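Notebook, March, 9:40 a.m.

Reran the liquidity screen on the Clulcombe bond sample after Hajar's note on stale quotes. Input file has 431 issues. Dropped anything with no trade in the last 19 sessions, which leaves 244. The earlier run kept matured paper because the maturity filter read the issue date column. Fixed in the loader, old output moved to the archive folder.

Spread estimates on the reduced set are tighter than last time, mostly at the short end. The long end hardly moves. Municipal paper still looks wrong – the yields are quoted before tax and the curve we fit them against is not. Left as is for now, flagged in the results table.
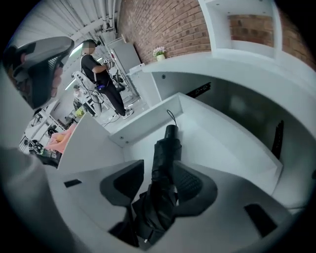

Fixed Income Methods Group

Second pass used the Zerklow price feed in place of end-of-day closes. Eight issues disagree by more than the tolerance. Jihad Moussa checked them against the dealer sheets and thinks five are a day-count mismatch (30/360 against actual/actual). The other three have no explanation yet. Do not average the two sources for these, use the dealer price and mark it.

Repo haircuts: still the flat schedule. Tried the tiered version from the Ullow memo and the funding cost series jumps at each tier boundary. Linear interpolation removes the jumps but then the totals do not tie to the memo. Hajar Nasr prefers the jumps. Keeping both columns until the review.

To do
Rerun municipals with tax-adjusted yields
Ask Jihad which holiday calendar the dealer sheets use
Check coupon dates on the three open issues
Rename the output columns, "sprd2" means two different things

11:15 a.m. – calendar answered, same as ours. Coupon dates next.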